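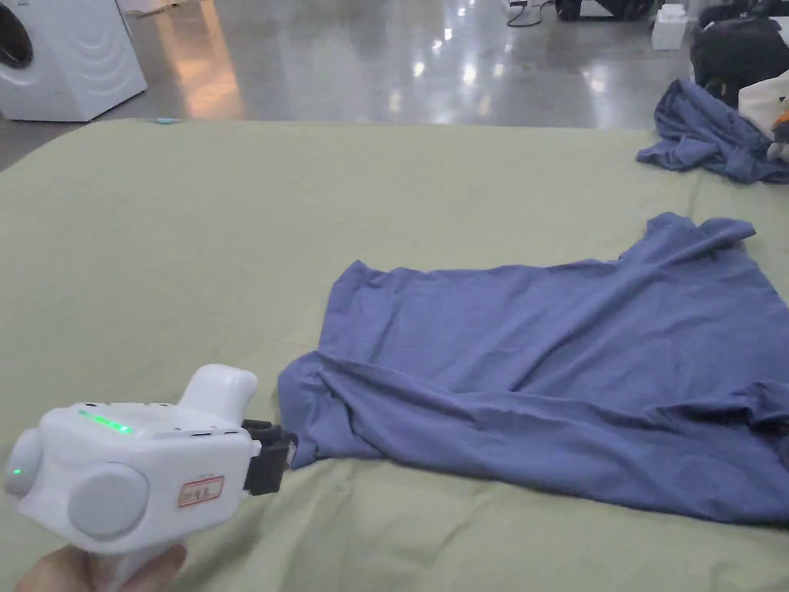 Blue T-shirt laid flat on the green mat.

Threads > Papercraft > Cardmaking

Apr 19, 2026
By Trudy Tuhiwai

Finished the last of the birthday cards for the Amcombe craft table this morning. 24 in total, all A2 size, all with envelopes.

The fold is the part people ask me about. Score on the side that will end up outside, then fold away from the score line. The cardstock cracks a lot less.

I used the Penar 110 lb white for the bases. It takes ink well but you need to press the stamp down for a full five seconds or the edges come out patchy.

Background stamp is the Stondau fern. I inked it in two greens, light one first, and wiped the tips before adding the dark.

For the sentiment I tried heat embossing on a strip of navy. Rub the strip with an anti-static bag first. I skipped it on 5 of them and had white specks everywhere. Redid those.

One card is different. It has a border copied from an 1852 songbook page my aunt left me. I traced it, shrunk it and cut it by hand. Took around an hour and I won't be doing another.

Someone asked about glue. Liquid for the layers, foam squares under the sentiment only. Too much foam and the card needs extra postage.

Next up is a batch of thank-you cards. I have the Ouazzani vellum pack and haven't opened it yet. If you've stamped on it, tell me which ink dried.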